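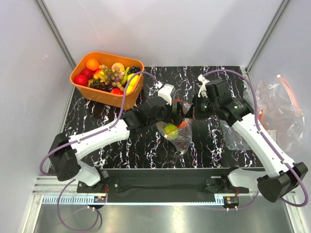
Vol. 19, No. 3 | Page 60

The Belt, Layer by Layer

By Elvira Tamayo
Mar 14, 2021

Most dress belts are sold by width and color. The label gives the size, the buckle finish and the word "leather," and the buyer is left to work out the rest at the counter. A belt is a simple product with few parts, and nearly all of them can be checked by hand before it is paid for.

The strap comes first. A full-grain strap is cut from the outer surface of the hide, with the grain left as it grew. Small scars and changes in pore size are normal. Corrected leather has been sanded and coated to give an even face. It takes color well and costs less, but the coating is the part that cracks at the buckle fold. Bonded leather is made from ground scrap held together with a binder and pressed onto a backing. It looks much the same on the rack. Bend the strap sharply with the face outward. Full-grain leather shows fine creases that relax when the strap is let go, while a heavy coating shows a hard white line.

Next is the edge. Turn the belt sideways and count the layers. A single-layer strap shows one material all the way through. A lined strap shows two, glued and stitched, and the glue line should be thin and closed along the whole length. Some makers fold a thin face leather over a fiberboard core, and then no raw edge can be seen at all. Tomás Morais, who cuts straps for the workshop Arnardóttir, tests folded belts by pinching them near the tip.

"If the middle feels like card, it is card," he said. "It will hold its shape until it gets wet."

Edges are either painted or burnished. Paint is laid on in coats and sanded between them, and a thick single coat will peel at the holes first. Burnished edges are rubbed with wax or gum until the fibers lie flat. They need a little wax every December or so, depending on wear, and they can be repaired at home.

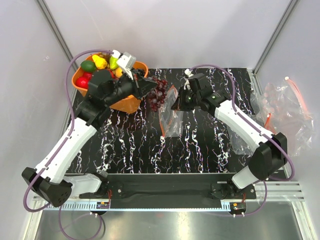

Grapes over a marbled tabletop, next to the orange basket.

Stitching matters less than shoppers tend to think. On a single-layer belt it is decoration. On a lined belt it backs up the glue, and what counts is that the thread sits slightly below the surface, where it will not rub against trouser loops. Polyester thread outlasts cotton. Very short stitches are no advantage, as they turn the leather into a perforated strip.

Buckles are cast or stamped. Most low-cost buckles are zinc alloy with plating, and the plating wears through where the prong rests. Solid brass is heavier and can be polished back. The prong should drop into its seat without side play. Judia, a small label that sells mostly through department stores, moved its dress line to solid brass three seasons ago, and buyer Abimbola Danladi said returns for worn plating ended with the old stock. The brass version sells for $60.

The fastening behind the buckle decides how long the belt can be kept in service. Snaps are quick to change and loosen with use. Screws allow the buckle to be replaced and hold well if a drop of thread lock is added. A sewn fold is the strongest of the three, but the buckle cannot be changed without a repair shop.

Fit is measured from the fold of the buckle to the middle hole. Manufacturers do not agree on where to measure, and Vulura still counts the buckle in its stated length, so a belt from that label runs short. The safest method is to lay a belt that fits on a table, measure from fold to the hole in use, and compare that number with the maker's chart.

Storage is the last point. Hang belts by the buckle, or roll them loosely with the face outward. A strap left threaded through trousers on a hanger takes a bend at each loop, and the bends stay.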